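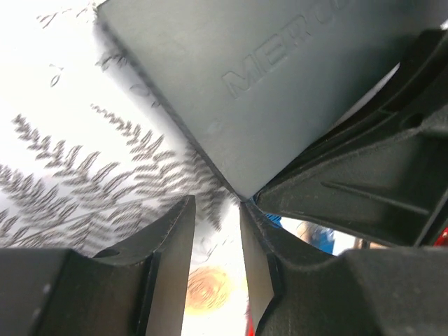 Cleaning raised lettering on matte gray plastic

bramblecoat
I have a big dark gray plastic panel with raised letters in the same color as the rest of it. It's over the fern print surface now. The plain part wipes off fine. The letters don't. Dust sits along the bottom of each one, and a cloth just pushes it into the corners. There are also faint scuffs all over that only show when the light comes from the side. Any suggestions short of soaking it? It won't fit in my sink.

tully_88
Soft toothbrush, dry first. Get the loose stuff out before any water goes near it or you'll make paste. Then a damp cloth with a drop of dish soap, and dry it right away.

Oddment
What tully said, but I use a paintbrush for the dry part. A cheap one with the bristles trimmed to an inch. A toothbrush is stiffer than people think and it will leave shiny spots on matte plastic.

tully_88
Never had that happen. I did a whole set of storage lids in June with a toothbrush and they look the same as before.

Oddment
Lids are usually glossier. Try it on the back first, is all I'm saying.

pantryshelf
Does the lettering read MERC something? I can make out the first four letters and a bit of the next one.

bramblecoat
Yes, it keeps going. The letters are molded in, so I'm not worried about them coming off. I'm worried about ending up with clean letters and a dull patch around them.

quarterinch
I'd skip the soap and use Calado, the spray in the white bottle. Two passes, wait a minute between them. It got the gray film off my toolbox lid.

Oddment
Calado leaves a shine. Good on a toolbox, not so good if you want the flat look to stay flat.

quarterinch
It buffs out with a dry towel. I've used it for 7 years.

bramblecoat
I have some Drurkis under the sink. Is that the same kind of thing?

quarterinch
No, Drurkis is for glass. Keep it off this.

pantryshelf
Whatever you use, put an old towel under the panel. I cleaned a black tray on a light tablecloth and the dirty water left a line where the edge had been. It took three washes to get it out. White with gray leaves will hide some of that but not all of it.

bramblecoat
Good point, moving the cloth. I'll do the paintbrush and then soap on a small corner of the back. The scuffs I can live with.

tully_88
Leave the scuffs. Every scuff remover I've bought made a bigger mark than the scuff.

3 comments

nultetti_reader: Makeup brush works too, the fat kind.

gplank: I had the same trouble with the raised name on a cooler. Dry brush and a vacuum hose held next to it, no water at all.

sevenhinges: Disagree on no water. If it's kitchen dust it has grease in it and a dry brush only gets the top layer.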